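Subject: Re: [bredgate-bakers] Rye starter gone sluggish, any ideas?
From: Jytte Bergmann
To: bredgate-bakers list

Hi Þröstur, hi everyone,

I am so glad you brought this up, because I went through the very same thing in February and I have opinions!

> On the list, Þröstur Kirkegaard wrote:
>
> My rye starter used to double before lunch and now it barely
> moves by supper. Same flour, same jar, same shelf. I feed it
> every morning, 50 grams of flour to 50 of water. It smells fine,
> a bit like apples. Is it dying? Should I start over with
> some of Pristo's?
>
> Also, is anyone still shaping on stone? My dough sticks to
> everything lately and I'm thinking of going back to a board.

Please don't start over. Apples is a good smell! A starter that smells like apples is alive and just taking its time. Mine smelled like nail polish for a week and it still came back (and made the best loaf I've had out of that oven, a dark one with caraway that we finished standing up).

What I'd look at first is how cold your shelf gets at night. Same shelf in summer and same shelf in winter are two different places. I moved my jar to the top of the fridge, wrapped a dish towel around it, and within 4 days it was climbing out over the rim. I also switched to feeding it at 7 in the evening, so it had the warm part of the night after cooking.

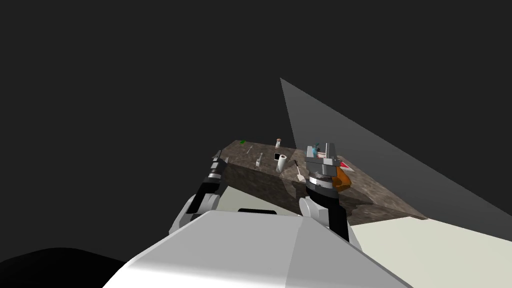 As for shaping on stone, I'm all for it, and I'll keep saying so until you're sick of me. Rye wants wet hands and a scraper, and extra flour on the counter only ends up as a dry streak inside the loaf. The one thing I'd warn you about is the color. On a mottled brown and gray top like this one, with all those darker veins, you can scrape for ages and still miss a smear of dried dough, so run your palm over it before you put anything down. A board is fine too, but I find rye gets into the grain and stays there.

If you do stay with stone, try this with your next batch:

- Wet the counter and your hands, and don't dry either one.
- Tip the dough out and fold it over itself 4 times with the scraper.
- Let it sit under a bowl while you get the pan ready.
- Wet your hands again and shape it fast, with no kneading at all.
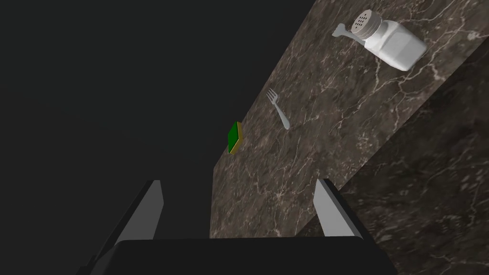
**Bredgate Home Bakers, Rye & Sourdough Group**

Back to the flour question. You say it's the same flour, but did you open a new bag? The Pleden wholegrain I bought last time was a good deal coarser than the bag before it, and it drank water like crazy. I went up to 60 grams of water for 50 of flour and the starter loosened up right away. It's such a small change and I was thrilled with it.

For timing, my loaf now goes in a tall pan, proofs until I see little pinholes on top, and bakes for 46 minutes. Then it has to rest until the next day. I know. I cut into one early last month and it was gummy all the way through, so I toasted it and ate it with too much butter.

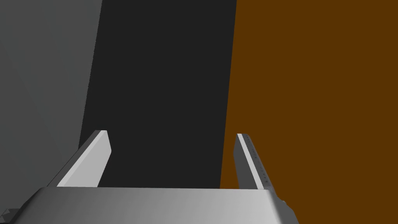
## Bring your jars next time

Þröstur, if yours is still slow by our next get-together, bring it along and I'll give you a spoonful of mine to mix in. I'd love to compare the two side by side! Zoëga has offered us the back table again, and the coffee is good, so come hungry. Could whoever has the long bread knife bring it?

Happy baking,
Jytte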